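In Praise of the Upstairs Hallway
27 Apr 2026
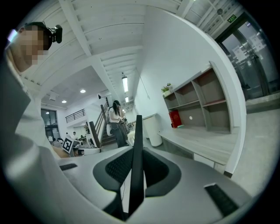

Top of the stairs, second floor. Wooden handrail, tube lights on.

Writing this fast, between two things, so forgive the state of it.

I want to stick up for the hallway. The plain one, upstairs, with the white ceiling and the lights hanging down and a flight of stairs dropping away at one side. The kind of space that gets a single line in the lease and no line at all in the brochure. Our building is going to get "refreshed" in August and the first thing on the list is the hallway, and I have read the list, and I am against nearly all of it.

The list. New dropped ceiling the whole length, flat panels. Recessed spots all along in place of the tubes. Glass balustrade at the stairs, handrail to go. A "breakout nook" on the landing. Some kind of feature wall, color to be decided. Sonby drew it up, and Sonby does nice work, I've been in a lobby they did and liked it fine. A lobby is for arriving in. Different job.

Ceiling first. Go out there and look up. You get a big white beam running across on the slant and joists after that, one behind the other, ribbed stuff in between. You can see what is holding up what. I like this. I like it more than any ceiling I have ever been shown on a sample card. Covering it with panels costs money, loses height, and the next time there's a leak the water will travel forty feet sideways before it shows and come down on somebody who has no leak. Ask Edivaldo Honorato, who did maintenance in the old wing when they paneled that. He took down panels for most of a winter. There were stains with no cause anyone could find. When a ceiling is open you look up, you see the wet spot, you put a ladder under it.

And it's already patchy out there, fine, I admit that. The lower part off to the left has the round recessed lights and the rest has tubes, so whoever did the last round of work stopped partway or ran out of budget. People call this ugly. Heloísa Godoy calls it a mess, and she has better taste than I do, and we've had this argument over lunch enough times that we can do each other's half. Her point is that a hallway with two kinds of light looks like nobody decided anything. My point is that you can tell where you are. Low part, round lights: you're near the offices. High part, tubes: you're near the stairs. I have never needed a sign.

About the tubes. I know. Everybody hates a fluorescent tube. They hum, they make you look ill, they remind you of the dentist. At a desk I hate them too and I keep a lamp. But a hallway isn't for sitting in. You want to see the floor, the edge of the top step and the face of whoever is coming at you with a tray of coffee. A long tube up high does that evenly. Spots make puddles. Bright, dim, bright, dim, all the way down, and the step always seems to land in a dim one. My mother fell on stairs like that, in a hotel, very elegant, and the manager was sorry and the lighting was award winning.

By all means swap the old tubes for the LED ones in the same length. Less power, no flicker. Leave them where they hang.

Now the handrail, which is what got me writing. It's wood. It goes down along the steps on an angle the way a handrail does. I'm not going to pretend it's an heirloom. But you put your hand on it without thinking, and it's never cold in the mornings like the steel one on the fire stairs, and it's thick enough to actualy hold on to. Glass balustrades are pretty for a week. Then it's fingerprints, all of them at toddler height if you have kids visiting, which we do. And the rail on top of the glass (when there even is one) is a flat metal strip you can't get your fingers round. Elias Smadi on the first floor has bad knees and goes up those stairs hauling with his right arm. I watched him try the glass one in the showroom. He gave it a pat, like a dog he wasn't sure of, and asked where the elevator was.

We were quoted, by the way. 3409 for taking out the rail and making good, that's before any glass goes in. Sanding and oiling the one we have: 1281, from Katiyar, both sides if you want it. I'm not a numbers person but I can see which of those is smaller. And the smaller one leaves you with a handrail.

OK, the landing. This is the part I feel strongest about and I'll have trouble saying it right.

People stop at the top of stairs. They always have. You come up, you've got something in your hand, your phone or your keys or whatever, and you stand there a second and look at it before you go on. Or you were about to go down and somebody called your name. I must have had half the useful conversations of my working life standing at the top of those stairs with one foot already going. Ronaldo Assunção told me he was leaving there. I got offered my current job there, sort of, the offer was "you should really apply." It works because it isn't for that. You can get out of any conversation by going down the stairs. You can join one just by coming up.

So what does the plan do? It sees people stopping and says, oh, they need a place to stop. Bench, plant, a high table with sockets in it. A nook. And then it's furniture and it belongs to somebody, the way the window seat on three belongs to the same two people from morning till they go home. You come up the stairs and you're intruding on a meeting. You don't stop. You walk round them with your tray and say sorry.

I've seen this happen. The Trodeck building across the street put a nook on every landing, and I go there once a month for a thing. In every nook, a person on a call, with headphones, facing the wall. The landing is gone. They've built a small office with no door and a draft.

Also where do you put the stuff? There's always stuff on a landing. A box on its way up, a bag on its way down, something on the floor that somebody is coming right back for. In my house the bottom two stairs are basically a shelf. It's the same at work, and it's a fire thing, I know it's a fire thing, please don't write in. Keep the route clear. I'm all for it. But a wide bare landing can take a box for 10 minutes and still be a clear route. Put a bench and a planter on it and the same box is a hazard.

I should say what is wrong with the hallway, since I'm told I'm sentimental. It echoes. You can hear a phone call from the far end word for word, and some of those calls I'd pay not to hear. The white goes gray at shoulder height, along the wall where everybody brushes past. It's cold until mid morning. The stairs could use a strip on the nosing, a contrast one, and I'd put that ahead of everything else on the list, and it's not on the list. Simone Portela asked for it in writing and got a reply about the feature wall.

So, spend money on that. Paint. Strips on the steps. Something soft up between the joists for the echo, there are pads made for it, Joment does a white one you would hardly notice. Oil the rail. New tubes. You'd be finished in a week and people could keep using the stairs the whole time, where the current plan sends us all out by the fire exit for most of the summer.

What bothers me underneath all this is the idea that a space has to be doing something. We had it with desks, then with kitchens, when every kitchen had to be a "hub," and now it's come for the hallway. Someone walks the floor plan with a highlighter and anything that isn't a room is waste. Circulation, they call it, as a percentage, and the percentage is supposed to go down. But circulation is most of what I like in a building! The walk to the printer. The turn on the stairs. The length of corridor where you see someone far off and have to decide when to start smiling (too early, always too early). You can't put this in a spreadsheet and I've stopped trying, I just go on about it at lunch.

At home we all know better. Nobody I know has a breakout nook at the top of their own stairs. They've got a laundry pile and a kid sitting on the third step down listening to the grown ups. When I was small that was my spot, with my face against the banister, and I learned everything about my family there. Try that through glass. They'd have seen me straight away.

Heloísa read a first go at this and said I'm defending it because I'm used to it. Probably. I'm used to my shoes too. She also said the beam needs dusting and she's right, teh top of it must be terrible, I don't want to think about what's up there.

The plans are pinned up by the mail slots till the end of the week and there's a sheet under them for comments. It has one comment on it so far and it's mine and I ran out of room. Go add something, even if it's for the glass. Then take the stairs back up, and hold the rail, and see what you think.

Got to go. Somebody's waiting for me on the landing.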